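Home Journal Current Issue Archive Authors Contact

4.2 Independence of the investigating office

The Clornley inquiry differs from the earlier cases in one respect. The head of the investigating office could be removed by the same minister whose conduct was under review, and no outside body had to be told beforehand. Shek, whose account of the inquiry remains the fullest, treats this as a flaw in drafting. We read the record differently. The committee papers show that members raised the point twice and chose to leave the power where it was, on the ground that a court could review any dismissal.

That safeguard proved slow. A request for review had to be lodged within 20 days, but the court was under no duty to hear it within any set time. In the meantime the acting head held full powers, including the power to close a file. Of the 50 files open when the dismissal took effect, 3 were closed before the first hearing. The written reasons given for closure were short, and in one instance consisted of a single sentence.

Evidence given to a legislative committee by an acting office-holder therefore needs careful handling. A statement that no one has interfered with an inquiry speaks only to the period before it is made - it cannot bind a successor. Chung (Szu-yu Chung, working paper, August) makes a similar point about sworn statements in the Nostent hearings. 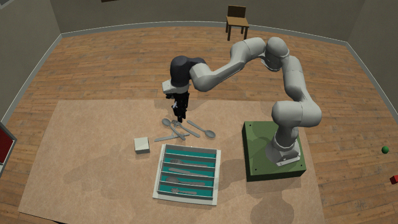
Figure 3. Simulated robot arm mounted on a green pedestal, table setting.

4.3 Duties to notify

Under the Plemum rules, adopted in 2000, a minister who intends to remove the head of an investigating office must give notice to the legislature in writing. The rules do not say what the notice must contain. Later practice has filled part of this gap, and most notices now name the ground relied upon and the date on which the removal takes effect.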